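Sirnow Table Tennis League: Entry and Match Rules FAQ

Who can enter the fall singles?
Any player registered with a league club by the end of October. Players from Brumano and Rivadeneira register through their home club.

How are matches scored?
Best of five games, each to 11 points, win by two. Service changes every two points. At 10-10 it changes after every point. 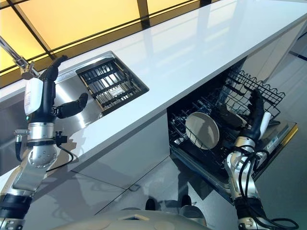 Woo-jin Ra
League Referee

How is seeding decided?
By league rating on the day entries close. The top 18 players are seeded — all others are drawn at random. This year's draw has 71 entries, so some players have a first-round bye.

Can I change my racket during a match?
Only if it is damaged by accident and can't be used. Show both rackets to the umpire before play resumes.

What happens if my opponent is late?
The match is forfeited 15 minutes after the posted start time. The referee may extend this if the tables are running behind.

Where are results posted?
On the Cukolel results page, after both players sign the score sheet. Score corrections must reach the referee before the next round starts.

Last updated 9 Nov 2024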